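August, lab notebook, open day at Plovatden

Back from the Plovatden open day with sore feet and a bag of free pens. Danjuma Haruna drove, I navigated badly, and we still got in before the 9 a.m. coffee ran out! They had 17 stands, and I spent most of my time at the laundry one, asking Titilayo Danladi far too many questions (she was very patient about it).

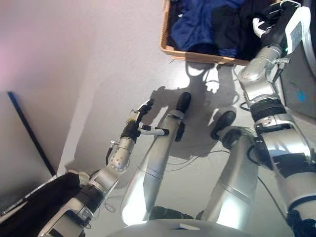
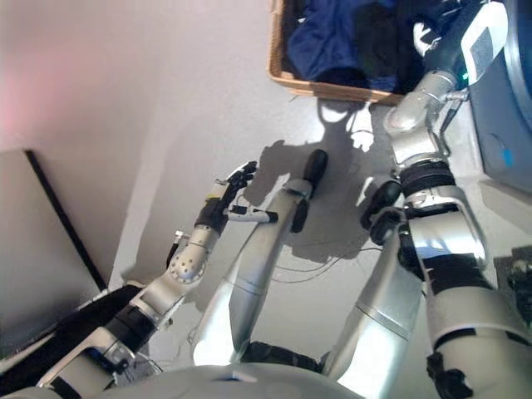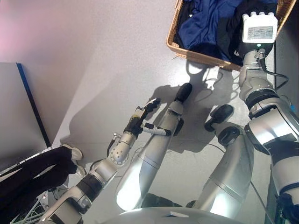
Wicker basket, dark laundry, right arm up by the basket in all three.

Titilayo says dark clothes are the hard part, and I believe her. We had the same trouble on Asari last spring, black on navy and the depth map just turns to soup. She's going to send me their lighting notes. I want to try them on our bench before we touch the Nambiar code again.

To do: ask Danjuma for his parking receipt, write back to Titilayo, find bin 253 (dark towels).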